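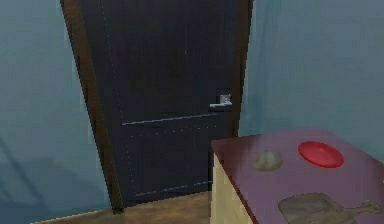 ## Re: [solo-history] Second season at Tramberg, and the heckling question

Panagiotis Chatzigeorgiou wrote:

> Has anyone on the list done a second summer in the same town? Tramberg
> want me back as old Deligiannis, the railway founder, two shows a day
> through August. Last year's script runs 58 minutes and half the town can
> now recite it. The other half are his descendants. Do I write a new show
> or change the hat?
>
> Also, what do you do with the man who knows more than you?
>
> P.

Panagiotis,

Change the hat first and see if anyone notices. I did four summers as the same lighthouse engineer and the only complaint I ever had was about the moustache, from a woman who turned out to be right.

More seriously, I wouldn't write a new show. The visitors are new every week, and they're the ones buying tickets. What you want is a spare ten minutes you can swap in when you spot the regulars. I keep three of these: the lawsuit, the shipwreck and the bad dinner with the bishop. The bishop goes down best and has the least evidence behind it, so I tell people that at the end and they seem to like it more. 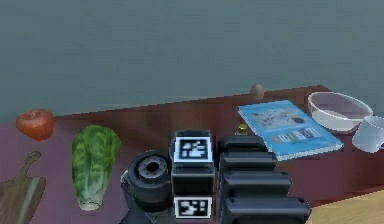 Two shows a day is the bit I'd argue over. The first year I agreed to it I had no voice by the second week and had to do the evening performance largely by frowning. Ask for the second to be a walk: meet at the station, forty minutes, stop wherever there's shade. You talk less because people are busy not falling down the kerb. Lina Sfeir does hers this way and her log for last summer shows 1487 people on the walks against 934 in the hall, with the same coat and the same jokes.

As for the man who knows more than you, he comes in two kinds. One has read a book and wants the gauge of the track. Stay in character, be offended that he'd question you on your own railway, and look it up that night. The other is family. Never argue with family. Iason Liapis once corrected a great-granddaughter on the date of a wedding, and she came back the next day with the invitation.

On costume, if they're offering to make you a second frock coat, say yes before they see the price of wool. Get the pockets put in properly. Mine are sewn shut and I've spent years gesturing with a watch I have nowhere to put.

I can send you my contract wording on rain if it's any use. It took three wet Augusts to get right.

Rangi Tamihana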